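小屋整理图集:深色地板和那张白桌子

更新:4/11/19
分类:家里 / 收拾屋子

好久没更图集了,大家还在吗!这阵子一直在折腾里面那间小屋,就是以前堆纸箱、堆旧被子、堆"总有一天会用上"的东西的那间。开了头就停不下来,干着干着又冒出好多新的主意,所以这一页的字比平时多得多,嫌我啰嗦的朋友直接往下拉看图就行,图在靠后的地方。

先说一下来龙去脉。我们是去年六月搬到 Flavham 的,房东 Gholamreza Tehrani 先生交钥匙那天就说,里面这间以前是他女儿写作业的地方,采光一般,但地板是全屋最好的。我当时光顾着看厨房,嗯嗯啊啊就过去了。后来箱子一进来,地板就再也没见过天日,前后堆了大半年,门都只能开一半。进去拿个东西得侧着身子,胯骨撞在门把手上,青了又好,好了又青。

下决心收拾是因为 Myfanwy Gethin 要来住两晚,我满口答应人家有房间,挂了电话推门一看,心都凉了。最后她睡的客厅沙发(对不起啦 Myfanwy!),她倒是一句怨言没有,第二天早上还卷起袖子帮我拆了一上午箱子。小屋改造就是从那个上午开始的。

【清东西】

我的办法特别笨:全部搬到走廊,再一样一样决定要不要搬回去。网上那些分类法我试过,分到后来"待定"那堆永远最高,所以这回不设待定。要就搬进去,不要就下楼。

下楼的东西里最舍不得的是一台旧缝纫机,踏板早坏了,我妈留下来的。纠结了好几天,Morfudd Morris 说她会修,我就送她了。她那边能用上,比在我这儿当花架子强。前几天她发消息说踏板踩得动了,就是声音像拖拉机,哈哈哈。

旧书处理得很快。重复买的、看了开头就没再翻过的、别人硬塞给我的,统统送去街口那家二手店。店主翻了翻,挑走一半,剩下的一半又让我拎回来,胳膊差点断掉。后来放在楼下公共书架上,过了个周末就没了。

走廊那几天完全没法走人,邻居 Bleddyn Owen 每次路过都要往里探头,问我是不是又要搬家。不搬不搬,房租刚交!

【地板】

箱子搬光以后,地板总算露出来了。深色的木条板,颜色比客厅那边重,我第一眼还以为是脏的,拿湿布一擦,哦,本来就是这个色。

深色地板好看是真好看,累人也是真累人。白的灰、白的线头、白的猫毛(猫是 Bleddyn 家的,但毛在我家),落上去一清二楚,早上刚擦完,中午太阳一斜过来又是一层。我现在的流程是先干拖,再用拧得很干的布顺着木纹走一遍,最后开窗晾着。清洁剂换过好几种,最后留下的是 Brineo,味道淡,不发黏。用量千万别多,我头一回倒猛了,袜子踩上去吱吱响,响了两天。

有人留言问过要不要铺地毯。我想过,也去看过,好看的一块要价 700,我在店里摸了又摸,最后还是把手收回来了。一来贵,二来好不容易见着这片地板,又盖上去图什么呢。再说我在屋里爱把东西摊在地上弄,硬地面方便,掉了什么一眼就能看见,弯腰捡起来就好。

墙角有一条缝,之前掉进去过一枚耳钉,我拿旧筷子绑着双面胶捞了半个晚上,没捞着。它现在应该还在里面安家。租房的朋友们,搬进来第一天先看墙角!

【桌子】

桌子我换过一轮。最早用的是一张从 Lewis 买的折叠桌,轻,好收,缺点是一写字就晃,胳膊肘稍微一压,杯子里的水就跟着抖。折叠桌现在退居阳台,放花盆,它干这个活很称职。

后来买的这张是白的,桌面光光滑滑,白桌腿,底下还带一根横杠。牌子是 Zerkholm,网上下的单,送货说好上午到,结果天黑了才打电话,师傅在楼下找不到门,我穿着拖鞋跑下去接。包装里三层外三层,泡沫碎得满楼道都是,扫了好久。

装的过程我就不细讲了,讲了血压高。说明书上写 15 分钟装好,我和 Gwilym Voyle 两个人从吃完晚饭弄到睡觉前。先是横杠装反了,拆;然后一条腿拧得太紧,桌子立起来是斜的,又拆。Gwilym 中间一度躺在地板上不说话,我给他切了一盘苹果才把人哄起来。给后来人的建议:所有螺丝先虚着拧,全部对上了再挨个拧紧,别像我一样拧一颗紧一颗。

白桌子配深地板,是我这次最满意的地方。以前总觉得小屋暗,想刷墙、想换灯,折腾半天,一张白桌子放进去就亮堂了。桌面嘛,印子很明显,茶渍尤其明显,所以我现在对杯垫有执念,谁端着杯子进来我都盯着看。Myfanwy 说我越来越像她姑妈。

桌子的位置也挪过好多回。先是正对门,进来就撞上;又挪到窗下,冬天腿冷得受不了。现在靠着一边放,人站在前面有一大片地,转身、蹲下、摊东西都宽敞,做点什么手上的活儿不会碰到椅背。我发现自己站着用桌子的时候比坐着多,椅子干脆推到了一边。

【红色】

屋里深的深、白的白,看久了有点冷清,我就想加一点跳的颜色。本来打算用黄色,买了一个抱枕回来,放哪儿都像忘了收的快递,退掉了。后来发现红色最合适,小小一件就够,搁在地板上特别精神,搁在白桌上也精神。

我的规矩是红色不许上墙,不许成套,只许零零散散地出现,看腻了随手就能拿走。大件的红东西我不敢买,怕哪天心情不好看着烦。Morfudd 不同意,她家沙发就是大红的,坐上去人人脸色都显得很好,她说这叫投资。行吧,说不过她!

好啦,铺垫了这么多,上图。 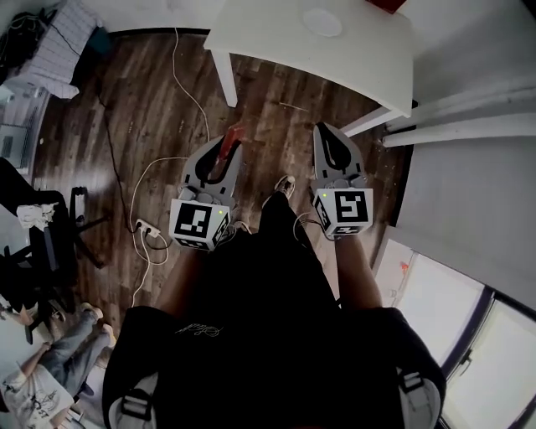 低头看一眼小屋:深色木地板,白桌子,桌上一个白色圆片,桌上桌下都有点红。地上有好几根线。

接着说几件零碎的,都是收拾过程里攒下来的,想到哪儿写到哪儿。

【线】

线是小屋的老大难。插座全在一面墙上,想在别的地方用电就得拉线,拉来拉去就拉到地上了。我试过用扎带捆,捆得漂漂亮亮的,过一天要多拉一截出来,全剪开,白捆。又试过贴墙走,胶撕下来带掉一小块漆,吓得我赶紧找颜色相近的补上(Tehrani 先生如果看到这里,补得很好,真的,您看不出来)。

现在的想法是买那种带盖的线槽,沿着墙根走一圈。Gwilym 说深色地板要配深色线槽,白的会像一条粉笔线。我去店里看了,深色的缺货,让我留了电话,还没打来。要是有人用过好用的,拜托在下面告诉我牌子,最好是不用打孔的。

【灯】

顶灯我没动。房东留下的,样子普通,亮度够用。想加一盏落地灯,但一想到又多一根线,就先忍着。

【墙】

墙面暂时什么都不挂。手里有一幅 Bleddyn 画的海边,画得挺好的,就是框子太沉,我不敢随便敲钉子。目前它靠在卧室衣柜旁边,他每次来都要问一句挂了没有。没挂!等我问过房东再说。

【花了多少】

好几个人私信问花销,其实大头就是桌子,剩下的都是抹布、垃圾袋、清洁剂这类小钱。搬东西请大家吃的那几顿饭倒是加起来挺吓人,尤其是 Gwilym,装完桌子以后一个人吃了我冰箱里全部的饺子。我没记细账,记了也是给自己添堵。

【接下来】

柜子还没买,现在小东西都塞在隔壁房间的抽屉里,要用了再过去拿,一天来回跑好多趟,当锻炼了。看中过一个带轮子的矮柜,能推到桌子底下,可是那根横杠挡着,推不进去,量了几遍尺寸都不行,只能放弃。要么找更矮的,要么就放在桌子旁边。你们家桌子底下有横杠的,都是怎么收东西的呀?求抄作业。

还有窗帘。现在挂的是搬来那天临时凑的一块布,下午漏光漏得厉害,Myfanwy 答应帮我改一条旧的,布已经寄给她了,颜色偏灰,跟地板应该搭。等她寄回来我再拍一组放上来。

想看厨房那一组的,在上一页,留言也都在那边。这一页的评论我开着,问地板清洁的、问桌子怎么装的都可以写,我晚上会慢慢回。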